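September, late, with tea

My feet are up on the other chair and I have told the cat I am not moving again tonight, so I may as well write the day down while it's still warm. I spent most of it in the big meeting room at the Elberg office, putting that table right. I know it doesn't sound like much of a day. I liked it very much.

I got in a little after eight. The Prildale bus was early for once and I had time to stand in the lobby and eat my roll like a civilized person before going up. The table had been getting worse since the beginning of the month. People come in for a meeting, put something down next to what's already there, and then go off to lunch, and the something stays. I had been promising to deal with it since the Bandara visit was first mentioned, and now the visit is close enough that I can't go on promising. There will be 16 of us around it, counting the two from Honder, and they'll all want a place to put their elbows.

My mother used to say you should look at a mess for as long as it takes to drink a cup of something before you lay a hand on it. So that's what I did. I sat down with my coffee and just looked, all the way along. There were the papers and the big tan envelope, the white carton with the little red logo, the power strip with its cables going every which way, the box of screwdrivers from when the shelf came down, the remote that I had personally hunted for in three other rooms last week. And the water bottles, of course. There are always water bottles.

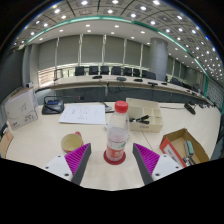
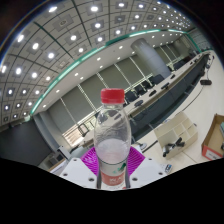
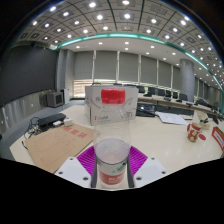
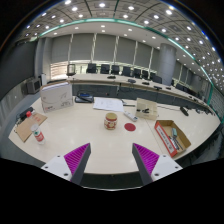

What do you do with a half-finished bottle of water that has been left on a meeting table? Ask once, out loud, whether it belongs to anyone in the building, and if it's still standing there after lunch, pour it on the plants and put the bottle in the recycling.

I've kept to that for years and only been scolded for it once, by a man who had been saving his. I do leave the coffee mugs a bit longer. People are fond of their mugs.

Arif Jayawardena came up before lunch to see how I was getting on, and stayed, bless him, although he had a report to finish and told me so several times. He is a good person to tidy with. He picks a thing up and says "keep?" and you have to answer him right away or he puts it in his left hand and holds it there, looking at you, until you do. We did the papers that way. Most of them were old agendas. One was a quote for carpet, $3,000 for a room half this size, and we both had to sit down over that - I can't think what they were planning to put on the floor. He wants to keep it and show his wife.

The screwdrivers went back down to the supply closet, room 334, where they should have gone in the first place. I put them on the middle shelf, so that the next person who needs one doesn't have to move the paper boxes to get to it. I also wrote SMALL TOOLS on a strip of tape and stuck it on the shelf edge, a bit crooked, but you can read it.

The cables took longer than all the rest. I am stubborn about cables. Arif would have put the whole bundle in a drawer and closed it, and he said as much, but I wanted each one laid out and wound up and tied, and the power strip over by the wall where people won't be kicking it. He held the ends for me and told me about his sister's new apartment, and by the time she had chosen a stove we were finished. I found an adapter I'd given up on in the spring. I was more pleased about that than I should probably admit, even in here.

We had our sandwiches at the window afterward and I made us both tea. Arif thinks the room should have one nice tray in the middle for the remote and the pens and a few coasters, and then everything else gets carried out by whoever carried it in. I think he's right about the tray. I'm less hopeful about the carrying out, but I'll write a friendly note and we'll see. I could look at the market on the way home tomorrow, there's a woman there with secondhand kitchen things who had a nice long one last time, dark, with handles, and I've been thinking about it ever since.

Still to do: wipe the whole table down with the proper cloth, ask about the microphone, find out whether the tan envelope should go back to anybody (I've put it on my own desk for now, under the stapler so it won't wander). Also chairs. I want 2 spare ones against the wall in case Bandara brings extra people, they did last time and somebody ended up on the windowsill.

Soup for supper, the lentil. I put in too much pepper and ate it all anyway. The cat has just moved onto my feet, so that settles the matter of the dishes until morning.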